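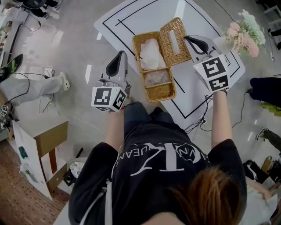
Tissue box task, lid open, both hand-held grippers over the table.

Morning. Finished moving the marker tracker off the old single-face solver. Each gripper has its own cube, and until this week the code picked whichever face had the larger area in pixels and threw the other away. That made the pose jump every time the choice flipped. It now solves both visible faces together against the cube model and falls back to one face only when the second drops below the corner threshold.

Reran the tissue box set, 3,313 frames. The old solver flagged 18 pose flips on the left gripper. The new one flags 5, all of them where the wrist rolls past the point at which only one face is left. Those are the classic two-solution ambiguity and I do not expect the solver to fix them. The filter should. For now I reject any step whose rotation exceeds the limit and hold the last velocity.

Daithí Mac Carthaigh wants the rejected steps kept in the log with a flag, not dropped. Agreed. The Vindach exporter assumes a constant frame interval and will silently stretch time if rows go missing. Lost an afternoon to that in January.

Frame of reference: still the overhead camera. Anum Magsi's patch re-expresses both grippers in the table frame, using the black tape corners, but the corner detector picks the wrong rectangle when an arm covers one side. Left it behind a switch, default off. She will try seeding it from the previous frame.

Segmentation of the episode is the weaker part. The script splits on gripper closure, and the lid needs a split on contact. Wrote a rule on relative hand speed, tested on one episode, not convinced. Threshold is in the config under lid_contact, value is a guess.

Planner side: nothing. Hashmi build is red again, same missing header, did not look.

4:40 pm. Full export started on Katico. 1,903 frames through when I left the terminal. Memory flat, which it was not yesterday. To do: unit test for the one-face fallback, covariance per frame in the output, ask Plurnholm for the newer lens calibration file.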